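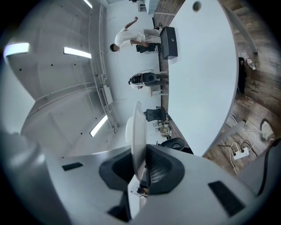

FOR IMMEDIATE RELEASE

June 24, 2026

Godoy Pulls Its Catalog From Hururow Charts, Asks Who Is Doing the Listening

GILADTON. Independent record label Godoy said today that it will no longer submit its singles to the Hururow weekly chart, and that it will stop using chart positions in any of its own advertising. The label has doubts about how the chart is put together, and it has had them since last December.

That was the month a single by another company went from unranked to the top ten in one week. The song had no radio play in Giladton that our staff could find. It had no video. What it did have was a very public argument between two singers over who had first recorded the hook, and a great many short clips of people taking sides. Hururow called it the breakout record of the winter. We would call it a loud week.

Godoy has no quarrel with the artists in that story. Singers argue, fans pick teams, and a song sometimes gets carried along. Our question is about the number beside the song. Hururow says its chart measures "engagement." In the nine pages of rules it sends to labels, the word is never explained. A full play seems to count. A clip of a few seconds may count as well. Whether an angry comment counts is anyone's guess, and we have asked.

We asked in writing, twice. The first reply thanked us for our passion. The second sent us a link to the same nine pages.

So the label did its own checking, within its limits. Godoy looked at one of its own releases, the dance single "Avham," which Hururow credited with 2,949 points in its best week. Our distributor's statement for that week shows 536 paid downloads. Add the streams we were paid for, at the rate printed in the rules, and you get another 225 points. The rest came from somewhere. Hururow has not told us where, and we are the people who put the record out.

It may look odd for a label to complain that it was ranked too high. We enjoyed the week. The band enjoyed it too, and a booking agent called. But the next single, which sold better, did not chart at all, and the same agent wanted to know what had gone wrong. We had no good answer, as nothing had gone wrong that we could see.
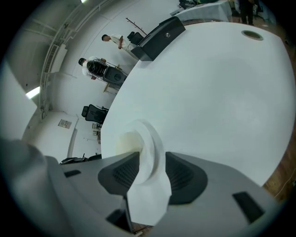 Starting with the next release, Godoy will do the following:

Send no new singles, albums or videos to Hururow for ranking.

Remove chart claims from posters, web pages and artist bios as they come up for reprinting.

Print paid downloads and paid streams for each single on the label's website once a month, including the months that make us look bad.

Decline award nominations that are decided by chart points alone.

Songs already on the chart will stay until they drop off. The label has no power to take them down and has not asked to.

Godoy does not expect this to change much. Radio programmers in Giladton still read the Hururow list over coffee, and entertainment sites still run the top ten as if it came down from a mountain. Several larger labels have told us in private that they share our doubts. None of them plans to leave. A chart placement is cheap publicity, and it is hard to walk away from cheap publicity when the company down the street is getting it.

We are also aware that our own figures deserve a hard look. Downloads are a small part of how people hear music now. Stream counts can be pumped up by anyone with money and a little patience. A monthly sales sheet from a small label is a modest thing, and readers should treat it the way we think they should treat the chart, by asking where each number came from. We will print the name of the distributor beside each total so that they can.

Should Hururow publish a plain definition of engagement, along with the points given for each kind of play, Godoy will read it and think again. A new logo and a second chart, both of which the company has promised for this year, will not be enough.

The label's summer releases go ahead as planned. A remixed version of "Avham" comes out next month, followed by a live album recorded in Giladton. Advance copies are available to reviewers on request. No chart prediction will be supplied with them.

About Godoy

Godoy is an independent record label based in Giladton. It releases dance, soul and pop music and runs a small publishing arm for songwriters.

Media contact: Godoy Press Office, Giladton

###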